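The Third Key

Austra Urbonaitė had been dead three weeks when the locksmith came for the desk. He was a tall man called Valdis Rebane and he put his bag down in the hall without being asked.

"Which one is it?" he said.

"Upstairs," said Zane. "Back bedroom. It's the bottom drawer."

She had tried the two keys on her aunt's ring. One opened the front door and the other opened the top drawer of the desk, where there were stamps, a ration of elastic bands and a letter from the water company. The will mentioned a third key. It said the third key went to Justinas Juška, with the contents of whatever it opened, and it didn't say where the key was.

Justinas had driven up that morning. He was sitting on the edge of the bath, that being the only place upstairs to sit now the chairs had gone. He had lodged with Austra for seven years when he was a young man and had not been back since he left. Zane remembered him with more hair.

"You needn't break it on my account," he said.

"It's in the will," said Zane. "I have to."

Valdis knelt down. He looked at the lock for a while with a small torch and said it was an ordinary lock and he'd seen worse on a biscuit tin. Then he went back down for his bag.

Zane stood at the airing cupboard and got on with the linen. The house clearance people were due at four and they wouldn't take bedding. She put the good things on one side for Pao-chu Fung next door, who had sat with Austra most evenings through the winter, and the rest went in a sack.

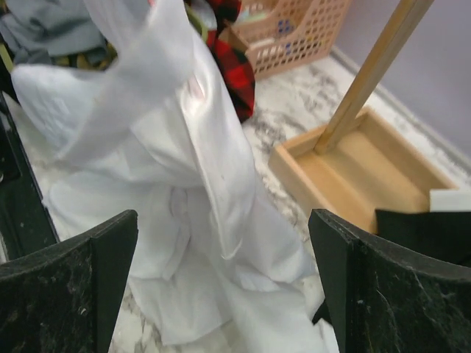 "Did she ever talk about me?" Justinas said.

"She said you owed her rent."

"I did. I do." He looked at his hands. "I was on the boats out of Vikau and the firm went under. She told me to pay when I could. Then I got work at Odukoya and I could have paid, and I'd left it so long by then that I was ashamed to write."

"How much?"

"2576. I've always known the figure."

Zane didn't answer. She had been paying her aunt's gas bill since January.

It took Valdis ten minutes. He slid the drawer out and set it on the floorboards and stood back from it, as if it might be private. Inside was a rent book with a green cover and a brown envelope. The rent book had Justinas's name on the front. Every week was filled in, in Austra's square writing, and against each of the weeks he had missed she had written "paid" and her own initials.

He turned the pages slowly to the end.

"She put it in herself," he said. "Out of her own money. Why would she do that?"

"The house was half her brother's then," said Zane. "He'd have had you out."

"I never knew that."

"No."

The envelope held the third key. Zane tried it in the lock and it turned. Valdis laughed, then stopped, and wrote out his bill on the windowsill.

Justinas paid it. He asked if he might use the telephone, and then remembered it had been cut off, and went out to sit in his car. Through the window Zane could see him with the rent book open on the steering wheel. After a time Pao-chu came out with the bins and knocked on the glass, and he wound it down.

Zane tied up the sack and carried it downstairs. It was twenty to four. When she next looked, the car was still there and he was in Pao-chu's kitchen with his coat on, writing a cheque.

14 shares
3 comments

More stories
The Ferry to Postus
Dendano in the Rain
A Room Above the Bakery
What the Surveyor Found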